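Housekeeping Practice, Unit 4: Making Up the Bed
Notes for the Monday group

Most of what gets taught about bed making was copied from somebody's old hotel manual and never checked. I taught it that way myself for years. Treat these notes with the same suspicion.

Start with the claim that a bed should be made as soon as the sleeper is out of it. Grero's staff booklet says so on page 25 and gives no grounds. Other handbooks tell you to fold the cover back and leave it for an hour. They don't offer much either. In the practice room we fold back, open the window and do the bathroom first, which suits the order of the work. I make no health claims for it.

Duvet covers. The "burrito" roll is popular with people who make videos. Veronica Ghiță timed our August group at it, and the roll came out slower than plain corner-and-shake for everyone except the two who had practised it at home. Learn corner-and-shake. Fasten the bottom corners before you shake, or the filling slides down to one end.

Grey covers are sold as forgiving. They hide marks fairly well. They don't hide creases, and a guest sees creases from the door.
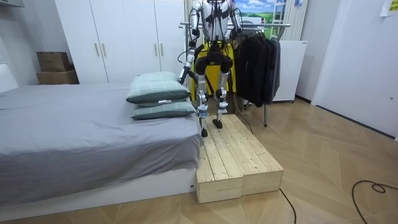

Should pillows be stacked or laid side by side?
Stack them on a single bed and lay them side by side on a double, unless the house has its own rule. Either way, the open end of the pillowcase faces away from the door.

Care labels should be tucked in before you walk away. Read them first, though. Sollier and Dagdag both print a wash temperature on theirs, and in my experience the colour fades sooner than you'd hope if you go by the higher figure. Wash one case on its own and compare it with an unwashed one before you commit the whole cupboard.

I'm also doubtful about "pillow plumping" as a skill. Two firm pushes from the ends will do. If a pillow won't come back after that, put it aside for replacement.

For next class: make one bed with the cover folded back at the head and one with it pulled right up. Bring your timings for both, and leave out any run where someone helped you.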